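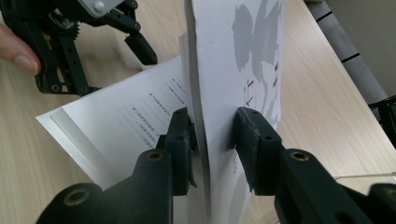 I lost most of October to one small fault, and I want to write it down while I still remember the order of things. My English is slow, so please be patient with me.

Our task at the Dristhorpe room is simple to explain. A person holds a gripper in each hand, takes folded papers and leaflets from the table, and puts them into a clear stand with dividers. The grippers record how wide the fingers are open. Later a robot arm must learn the same movement from these recordings. We had collected 3,709 of them, and I was quite proud of this number.

The first training went badly. The arm moved to the paper very nicely, it closed, it lifted, and the paper stayed on the table. Sometimes it held the paper for a moment and then let it slide out near the stand. I thought it was the model. I changed the settings for one week, and every evening I went home with the same result.

Then Xuelian Lü asked me a question I should have asked myself: what number does the right gripper report when it is fully closed on nothing? I answered zero, of course. We tried it. The screen showed 2 millimetres. We opened and closed it again and it showed 4. The left one gave zero every time.

For a box or a cup this is perhaps not so terrible. For a sheet of paper it is everything. Paper has almost no thickness, so "holding the paper" and "a little bit open" became the same number in our data. The arm learned that a good grip on a leaflet is a gap, and it copied the gap faithfully.
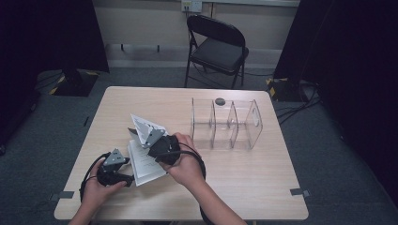 Finding the reason took two more days. First I suspected the cable, because it is pulled each time the operator reaches to the far divider. I changed it and nothing was different. Then I suspected the Hollov software, and I wrote them a rather unfriendly message, for which I have apologised since. In the end it was mechanical. The little screw which holds the gear on its shaft had become loose, so the gear could turn a small amount before the sensor noticed anything. Each hard squeeze moved the zero a bit further. Clostex, who sold us the grippers, write in their manual that this screw should be checked regularly. It is on a page I had read, and I even put a pencil mark beside it.

What made me more angry with myself is that the data looked healthy. All the files were complete, the video was sharp, the clocks agreed. My checking script looked only for missing values, and there were no missing values. A wrong number is still a number, and the script was happy with it.

We could not save everything. Where the operator closed the fingers empty at the beginning, we could calculate the offset and correct it. For the others there was no reference, and some 2,000 recordings had to go into a folder which I named "do not use". Xuelian wanted to delete them. I am not ready for that yet.

Now the procedure is different. Before each session, both grippers are closed on nothing, and the program refuses to start if the value is not zero. After each session we do the same — this second check I find more useful, as it tells us if something moved during the work. The screw has thread glue and a line of paint across it, so a turn of even a few degrees can be noticed by eye. I also look at the pads on the fingertips more often than before. I do not know if a scuffed edge matters for paper, but I would like to measure it.

The colleagues in Painemal use the same grippers for folding cloth, and I wrote to them yesterday. They answered that their left one closes at 2 and they had always thought it was normal.

Next I will repeat the training with only the corrected recordings. It is a smaller set and I expect the far divider will be difficult, as we have the fewest examples there. I will write again when the arm has tried it.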